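Holton 的共享手工室周五重新开门啦

等了好久,Nesutmont 街区的 Holton 手工室终于又开门了!我周五下班直接拐过去看了一眼,门口还贴着上次停业的通知,边角都卷起来了,里面倒是亮亮堂堂的,一进门就闻到新刷的墙漆味儿(还挺冲,建议大家戴个口罩)。

这次最大的变化是开放时间,以前晚上八点就赶人,我这种上班族根本来不及,现在一直开到夜里11点。报名也改了,月票28块,不用再交押金,学生拿证件还能再便宜一点。前台跟我说,光是上周登记想来的就有281个人,我听了吓一跳,这小地方哪儿坐得下呀!所以他们把晚上分成了2个时段,得提前在网上选好,选错了当天还能改。

缝纫和装订还是在一楼,陶艺搬到后院去了,听说窑是从 Wuyts 陶瓷行那边转来的二手货,要到四月才能点火。想做杯子的朋友只好再忍忍,先去捏个坯也行。

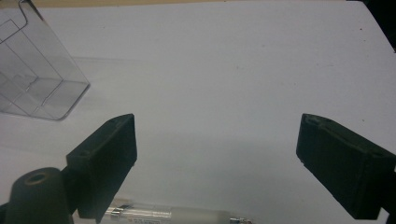

白色桌面与透明塑料盒

材料这块我得多唠叨两句。以前纸和线都是随便拿,月底老是不够用,这回改成自己带,或者在前台按份买。Kalov 文具店就在街对面,凭手工室的月票买纸打九折,我顺手捎了一包厚卡纸回家,封面纸的颜色比去年多了不少,可惜我最喜欢的墨绿断货了,店员让我下周再去碰碰运气。

还有个事儿挺多人在问,能不能带孩子?可以,不过仅限早一点的那个时段,裁纸机旁边小朋友不能靠近。自行车请停到后门,前面那条人行道太窄,上回就有邻居来提过意见。

我已经抢到下周五晚上的位子了,打算把拖了一个冬天的相册装完。想去的赶紧上网选时段,晚一点的那场剩得不多了。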